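Section 7: Recording your first tidy-up examples

By now you should have the hand-held gripper charged and paired with the Zikden app, and I hope the pairing was kinder to you than it was to me. In this section we gather a proper set of examples, which the Mistness learner will study later on. Set aside a good stretch of the afternoon and put the kettle on first.

1. Pick an ordinary spot with some litter on it. A cushion, a patterned cloth, a bit of crumpled paper and a few empty wrappers will do nicely. Busy prints are very welcome, as the learner needs practice telling a wrapper from the drawings underneath it.

2. Hold the gripper low and bring it towards the heap at the pace you would use to pass somebody a cup of tea. Keep the jaws open until you are nearly touching.

3. Close on one piece, lift it clear, and carry it to your bin or bag. Crinkly plastic tends to slide, so take hold of a fold if you can find one.

4. Open the jaws fully, wait for the short beep, and go back for the next piece.

5. After 9 pieces, press Save and muddle the heap up again before you carry on.

Note: A fumbled pick is still worth keeping. Cremilda Vasconcelos, who wrote the first version of this guide, used to delete all of hers, and the learner she trained had no idea what to do when something slipped. Leave yours in, and simply mark them "missed".

Note: If two of you are recording together, each person should sign in under their own name. Fiachra Conneely's first set came to 2558 examples, all saved under somebody else's, and sorting them out took most of December.

Caution: Keep your fingers well away from the joints whenever the jaws are moving. They pinch, and they do it more quickly than you would expect.

Caution: Stop at 3000 examples and copy them across to your computer before starting again. The gripper will not warn you when its memory is full.

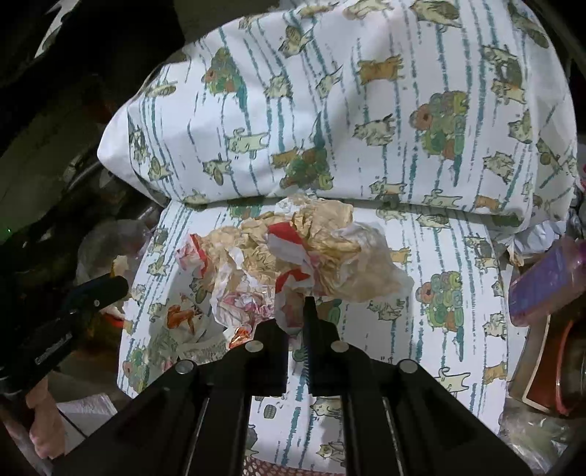
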